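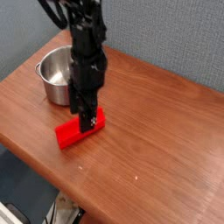
Red block and steel pot on the wood-top table

Velico tabletop kit: October update
To: Lucrezia Santoro, Nadar small grants
From: Mandla Shezi

Hi Lucrezia,

I promised you a shorter report this time and I think I've failed already, but there's more to tell than there was over the summer, so get a coffee first.

Where we are: the table layout is settled, the pot is settled, the block is nearly settled, and the booklet is late. Spending is fine. I'll take those in order and then get to the part where I ask you for something (a small something!).

The table

You'll remember we argued about the table for most of the spring. The plan on paper was a plain white top, because it would photograph well for the booklet and everything would stand out on it. Then I tried it at home with my own kitchen things and it felt like a clinic. The people who are going to use Velico are getting back to cooking after a long time away from it, and they cook on ordinary tables, with ordinary grain and ordinary shine. So we went with the reddish-brown wood look and I'm very happy with it. It's warm, it looks like somebody's dining room, and the steel and the red both show up well against it.

The downside is glare. There's a pale patch of light on the near right side of the table that comes and goes depending on where you sit. I moved my chair and stopped noticing, but somebody with tired eyes may not want to move their chair, so I'm putting a line about lamps and windows in the booklet. I'd also like to try a second spot in the office before we call the layout final. The blue-gray wall behind the table can stay whatever happens – it's quiet and it doesn't compete with anything.

The pot

The Brernel pot is out. I liked it a lot, but the single long handle kept ending up over the edge of the table, and I caught it with my sleeve twice in one afternoon. We've gone to a small round stainless steel one with loop handles and a rolled rim. No lid on the table during the exercises. I went back and forth on the lid, because lids are a big part of real cooking, but for the first session it's one more thing to find a place for, and I want people to be able to see right down to the bottom of the pot.

Something I hadn't planned for is how much the distance between the pot and the block matters. If they're close together the whole thing turns into a fiddly little job, all fingertips. Put the pot well back and it becomes a proper reach, with the shoulder in it. We now have two layouts, which the booklet calls "near pot" and "far pot" (better names welcome, I've run dry). 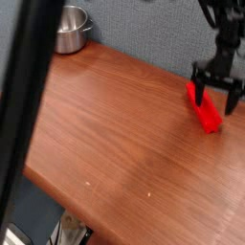

Pot back by the wall, red block out on the open wood

The far layout is the one I'd start with if somebody has reasonable reach, and the near one if they don't. There's a middle version too, which I keep drifting into when I set up without thinking, and I've decided to stop fighting it and just let the booklet say that anywhere between the two is fine.

The block

I know you had doubts about the block, and you asked last time why we don't just use a carrot. Fair question. I did try carrots. They roll, they get smaller as the day goes on, and by the end of the week they bend. The block stays where you put it and it's the same block tomorrow. It's long enough to stand in for a stick of butter or a packet of something, and because it's such a strong red you never lose track of it on the wood.

It can also be set at different angles, and that has turned into the most useful part of the exercise. Square to the table edge is the easiest. Turned on the diagonal, your wrist has to do some work before your hand does, and turning it the opposite way is a different job again. I've drawn both diagonals for the booklet with a little arrow. My arrows are terrible, so they'll be redrawn.

What I haven't settled is whether there should be one block or a pair. Toline can supply either for the same shipping, and a second one in a different color would let us say things like "leave that one, take this one." I'm inclined to stay with a single red one for the first batch and see what people ask for. 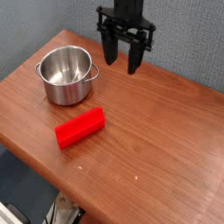 I've also rewritten the first exercise from scratch. The old version had a page of instructions before anybody touched anything, and when I read it out loud to my sister she wandered off to feed the cat. The new one goes: clear the table, stand the pot at the back, lay the block in front of it on a slant, pick the block up, put it down somewhere else. That's the whole exercise. Then you do it again with the block turned. Putting it into the pot doesn't come up until the second exercise, and taking it back out is the third, which sounds like slow going until you've tried it with your weaker hand.

Money and the booklet

We've spent $828 of this year's grant. Most of that went on the table and on the pots, including the Brernel ones I can't send back (they're in my kitchen now if you ever want soup). The rest was lamps and postage. I've kept all the receipts and they're in the envelope I left at your front desk.

The booklet is the late part. I said it would be at the printer by now and it isn't. The text for the first 4 exercises is done, the drawings aren't, and I don't want to print 100 copies with my arrows in them. I'd like to have it all in your hands by the end of next month.

What I need from you

Could the first batch be 10 kits instead of the larger number in the proposal? I'd rather fix the glare note and the block question before there are too many out in the world. The money wouldn't change this year, it would just move into the second batch.

And please come by and try the far layout. Sit in the left-hand chair, the light's better.

Thanks as always,
Mandla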